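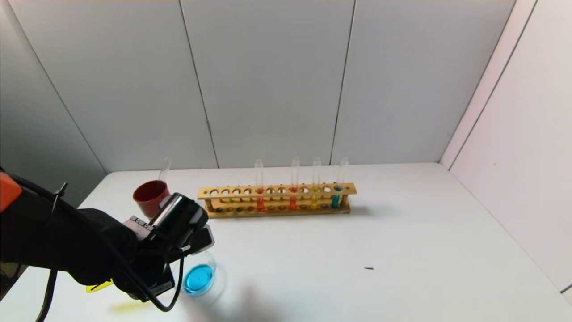 My table: beaker with the blue liquid, red cup behind it, wooden rack in the middle.

Yellowish patch on white table top after colour mixing, how to remove?

Posted 31 August 2020 in Home Science and Hobby

Hello all. At home we make small experiments with food colours, and since June I use one white table only for this. Near the front edge I have now a pale yellow patch. It is not strong, but in daylight I see it each time. I don't know what the table top is made of, it came with the flat.

I tried washing-up liquid and warm water, two times, and the patch became maybe a little weaker. I am afraid to scratch the surface. My second wish is to keep the table in better order. The rack is long and takes the middle, so the beaker always ends at the front, where I can knock it with my sleeve. Where do you put the beaker with colour? Thank you in advance.

Larkodow

Tanness
Yellow food colour is stubborn on white. Make a thick paste from baking soda and a little water, put it on the patch and leave it for 5 minutes. Then wipe with a soft cloth, without pressing. Try first on a hidden place, for example under the edge. If it is still there, repeat the next day. I needed 4 rounds for mine, and it was turmeric, so worse than yours.

For the order: I turn my rack and put it along the back edge. Then the beaker can stand in the middle, on a tray. Any tray with a border is good. And test tubes I keep only in the rack, a cup falls too easily when there are tubes in it.

Boyer
just put it in the sun, mine went away

Grendska
Please don't use bleach or the rough side of the sponge, I made my table dull in this way and the dull place is more ugly than the stain was. The tray idea is good. I use an old baking tray with a kitchen towel on it, and I change the towel when it has too many colours.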